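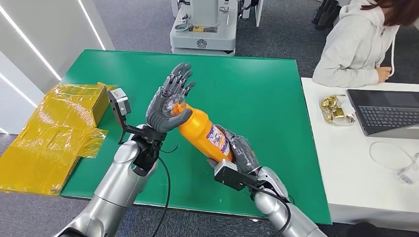

Fig. 1. An orange plastic bottle with a translucent cap.

Week 4: Reading a label before you buy the drink

Last week we did cereals, and I promised you bottles, so bottles it is. I've used a made-up squash label for the sums, so don't go hunting for it in the shops.

Start with the serving size. It's the bit I always skipped when I did my own shopping, and it changes everything below it. Say a bottle holds 500 ml and the front shouts "only 13 g of sugar". Lovely! Then you turn it round and find that's per 100 ml. Multiply by five and you're drinking 65 g.

Do the same with energy. If the whole bottle gives 425 kJ, the figure per 100 ml is 85. Please write the units in every time - I took marks off half of you for this in March and I'll do it again.

Now the ingredients list. It runs from most to least by weight, so if sugar comes second, that tells you plenty. Watch for sugar under other names too (glucose syrup, dextrose, fruit juice concentrate). They all count.

For next time, pick two drinks from your own kitchen and work out the sugar in one full bottle or carton of each. Then write up to 600 words on which label was easier to follow and why. Water doesn't count, sorry, someone always tries it.

Bring a calculator. Phones are fine if the sound's off.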